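Vanity countertop

A vanity countertop is the horizontal surface that surrounds or supports the sink in a bathroom. It is usually fixed to the top of a cabinet, though it may also rest on wall brackets or on a pair of legs. The countertop holds soap, cups and toiletries, carries water back toward the basin and protects the cabinet below. In homes it is often made as one piece with a backsplash, a low upright strip along the wall, and is commonly paired with a mirror.

Materials

Natural stone, mainly marble and granite, has long been used for vanity countertops. Marble is softer than granite and reacts with acids, so vinegar, lemon juice and some bathroom cleaners leave dull marks known as etching. It is also porous and is normally treated with a penetrating sealer. Beige and brown marbles are popular in bathrooms, partly because soap film and water spots show less on them than on dark polished stone.

Cultured marble is a cast material made of crushed stone and resin with a clear outer coat. It can be molded with the basin as part of the top, which leaves no seam to clean. Other common materials are ceramic tile, solid surface, engineered quartz and laminate over a wood-based core. Laminate is the cheapest of these and the most easily damaged by water, usually at the sink cutout.

Sinks and cutouts

A drop-in sink has a rim that sits on the countertop and hides the edge of the cutout. An undermount sink is attached from below, leaving the stone edge exposed, and that edge must be polished. Vessel sinks stand on top of the counter and need only a drain hole. White basins are the usual choice with patterned stone.

The strip of stone in front of and behind the cutout is the weakest part of the slab. Fabricators often carry a stone top upright to keep it from flexing, and some set a steel rod into a groove on the underside. 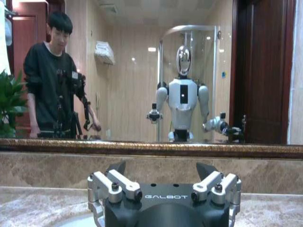 Marble vanity countertop with matching backsplash and an ornate gold-and-brown mirror frame.

Backsplash and mirror

The backsplash covers the joint between the countertop and the wall. Where it is cut from the same stone as the top, the two pieces may still differ in tone, as veining changes across a slab. The joint is filled with silicone — grout tends to crack there as the cabinet and wall move.

A framed mirror may be hung clear of the backsplash or set close above it. Frames with an antiqued metallic finish should be wiped with a barely damp cloth, and glass cleaner is best sprayed on the cloth. Liquid that runs down behind the lower molding can reach the silvering and cause dark spots along the edge.

Care

Daily cleaning calls for water and a mild, pH-neutral soap. Sealed marble can be tested by leaving a few drops of water on the surface — if the stone darkens, it needs to be sealed again. Light etching can be reduced with marble polishing powder, while deeper marks require honing.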